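**Ticket 302: gripper lets the container slip when pouring**

Opened by Thongchai Thongdee, Urik kitchen cell. The Franka closes well on the upright container, but later the grip moves during the tilt.

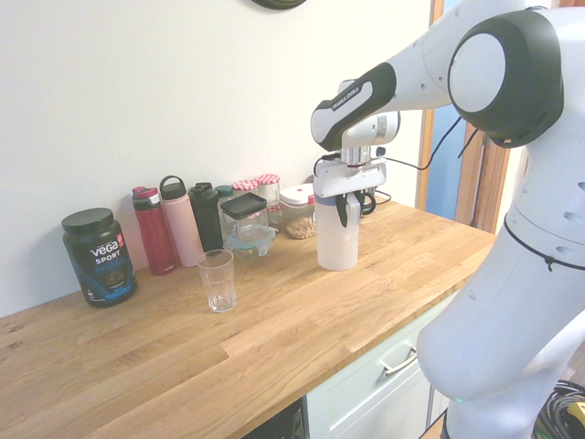

*Photo: Everaldo Frota, Urik*

I cleaned both fingers and checked the 4 screws of the hand. One was not tight. The cable on the wrist has enough slack. 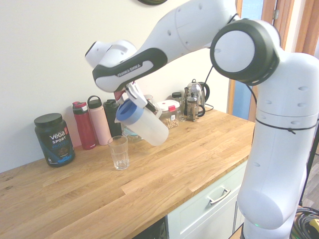
After this I made the tilt slower and repeated the test 2 times. It slipped once. New finger pads are ordered from Skomham, please keep the ticket open.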